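Contact-phase relabeling for pipe seating: results and a question about the baseline
Forum: Manipulation / Learning from Demonstration

tolerance_stack
Posting numbers from the Meltis pipe task. The policy is trained on 553 teleoperated demos, 27 of which we threw out for dropped frames.
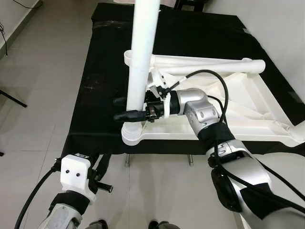

The change is small. Each demo is split at first contact, and the action targets after that point are relabeled with the measured wrist pose in place of the commanded pose. Before contact we keep the command. Network, camera input and learning rate are the same as in the Hernico baseline.

Over 400 trials, split evenly between the two policies, failures dropped by 33 percent relative to baseline. Most of the gain is in trials where the pipe starts tilted. With a straight start there is no difference I would defend.

wrenchframe
Relabeling with the measured pose removes the push. In position control the gap between command and measurement is your force. If you train on the measured pose, the policy should learn to touch and then stall. How does it seat anything?

tolerance_stack
We add back a fixed offset along the pipe axis after contact. It was tuned once, on the baseline policy, and left alone.

wrenchframe
Then that is a second change and it belongs in the first post. You are comparing relabeling plus offset against neither. I would want baseline plus offset before believing any of it.

tolerance_stack
Fair. Baseline plus offset was run, but only as a short pilot. It jammed more often, mostly on tilted starts. I left it out because the sample is too small to report.

lowpass_9
We tried the same split at Taltcombe on a different fixture and got nothing. Two things to check:

1. How is first contact detected? We used a threshold on motor current, and it fired early whenever the arm changed direction quickly.
2. Are the resets blind? Our operator could tell which policy was loaded and was setting easier starts without meaning to.

tolerance_stack
1. Current threshold as well, then a manual pass over every demo. The manual pass moved a lot of the labels — more than I expected.
2. No. Start angles come from a list, but the operator knew the policy.

lowpass_9
The manual pass may be your result, then. Try relabeling with the raw threshold labels and see what survives.

gradient_pacheco
Disagree with wrenchframe on priority. The offset is constant and cheap to ablate later. Unblinded resets affect every row in the table.

wrenchframe
Both affect every row. The offset run takes an afternoon.

tolerance_stack
Running baseline plus offset on Tuesday at full trial count, with someone else loading the checkpoints. Raw threshold labels need a retrain, so those come after. I will post per-angle failure counts for both in this thread.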